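Prollska: front covers of trade brochures, written out line by line
Posted Apr 15, 2025 by the Prollska catalogue desk
Filed under: Data cards / Printed ephemera

Prollska is a catalogue of the words on the front of trade brochures. It covers the sort of booklet you pick up from a stand, carry about in a tote bag all afternoon and then find again months later under the phone bill. We love them! They're short, they're printed with real care, and very few libraries keep them, so a good cover can vanish within a year of being designed.

This release has 1,018 brochures and 3,922 lines of cover text. Each line has been typed out by hand by someone with the paper copy in front of them. The paper itself lives in flat boxes at the Birhane reading room in Bornus, and anyone can ask to see it.

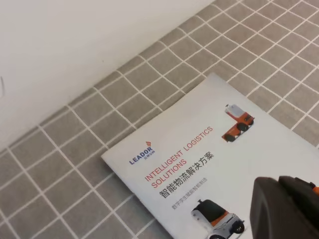
6 min read

What's in a record

One brochure gets one row in covers.csv and as many rows as it needs in lines.csv. A line is whatever the printer set as a line. If a title breaks over two lines on the paper, it takes two rows and a shared title number, and you can glue them back together yourself if you'd like the whole phrase.

The LEADOR brochure makes a lovely first record to read, as it has a bit of everything. The wordmark is in dark blue capitals with small Chinese characters underneath. Then comes the English title, INTELLIGENT LOGISTICS on one line and SOLUTIONS on the next, in thin red-orange capitals. The bold black line below reads 智能物流解决方案, the same title in Chinese, and after that there's a smaller grey line that opens with 数字孪生.

The fields in lines.csv are:

cover_id: matches the row in covers.csv
line_no: counted down the cover from the top
text: exactly as printed, capitals and all
script: Latin, Han, Cyrillic, Arabic and so on
colour: an everyday colour word (we gave up on paint-chart names very early)
weight: thin, plain or bold
role: wordmark, title, subtitle, slogan, contact, other
sure: yes, partly or no

And in covers.csv:

cover_id
ground: the main colour of the cover
finish: glossy, matt or unsure
pictures: a short free-text note, for example "two compact logistics robots"
scripts: every script found on the cover
box: where the paper copy is kept

The colour and weight fields started as a bit of fun and have ended up being the ones we use most. Sort the titles by colour and you get a wonderful run of reds and oranges, page after page of them. Sort by weight within a cover and you start to see how designers handle two languages on one sheet. Some set both titles the same. Some go thin for one and bold for the other, and the two lines sit together beautifully even though they hardly share a stroke.

Covers in more than one script

There are 181 of these and they're the heart of the collection, as far as we're concerned. Please don't treat the second title as a translation of the first without looking. Often it is one. Quite often the English is shorter, or leaves out the firm's town, or promises something a bit grander than the other line does. We record both and add no translations of our own. A translation column was tried in December and taken out again when we found ourselves arguing over single words for whole afternoons.

Small print under a wordmark counts as its own line, with the role "wordmark". We went back and forth on that one. If you only want the readable marketing text, filter those rows out and you'll lose very little.

How the copying is done

A brochure is laid flat on the table, closed, and typed straight into Istow, our entry form. Istow is a plain page with big boxes and a button for each script, and it's in the tools folder if you'd like it for your own shelf of leaflets. It does no reading for you. It will complain if you put Han characters in a line marked Latin, and it has caught a good many slips that way.

Booklets go cover side up and stay shut. We don't catalogue the insides. People do ask, and we'd be thrilled if somebody took that on, but the covers alone are plenty for a small desk.

Tables with a patterned cloth are fine for copying. A checked or gridded cloth is even rather handy: line the spine up with one of the printed lines and the booklet sits square while you type. If the cloth has crept or wrinkled at the edge, smooth it down first, as a thin booklet will slide off a ridge at the worst moment. Leave a good bit of bare cloth to one side for the notebook and keep cups on a different table altogether.

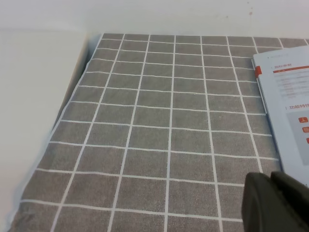 Once a cover has been typed, it goes into a queue for a second reader. So far 3,000 lines have been read twice. The rest are marked single in the checks file and will be done as people find time. Where two readers disagreed, both versions are kept there, with the one we settled on first. Most disagreements are over full-width and ordinary punctuation, or over whether a gap between words is a real space or just airy lettering.

When the print is too small

Subtitles are the hard part. They're often grey, often tiny, and glossy paper throws the light back at you. Our rule is to type what you can read, put three dots in square brackets for the rest, and set sure to "partly". Never fill in a word because it would make sense there. A short honest line is worth far more to us than a complete guess, and someone with better eyes or a magnifier can always come back to it.

If nothing can be read, the row still exists, with empty text and sure set to "no". That way the line count for the cover stays right.

Good uses, and some less good ones

We'd be delighted to see Prollska used for studying titles and slogans, for bilingual lettering, for spelling and capital-letter habits, for teaching people how to catalogue small printed things, or just for a happy hour of browsing. The word "solutions" is a rabbit hole all by itself.

It's a poor source for facts about firms or what they sell. A cover tells you how somebody wished to be seen on the day it was printed, and we haven't checked a single claim. It also leans heavily towards machinery, storage and packing, simply from the kinds of stand our donors like to visit. Food, travel and health are thin. Please don't count brochures by trade and draw anything from it.

Known problems

Colour words vary from reader to reader. One person's red-orange is another person's orange, and we've left them as typed.

A few covers were typed from copies with a sticker over part of the title. They're marked in the pictures field, which is the wrong place, and will move to a field of their own.

Line order is shaky on covers where text runs up the side.

Older rows use "grey" and "gray" both. Search for the two of them.

Sending us brochures

Yes please! Any trade, any language, any year. Creases are fine and so are pen marks. Send them flat if you can, to the Birhane reading room, with a slip saying where you picked them up. If you'd like to type them yourself first, open Istow, export the rows and tuck a printout inside the parcel. Duplicates are welcome too, as a second copy is sometimes a different printing with one word changed, and we get very excited about those.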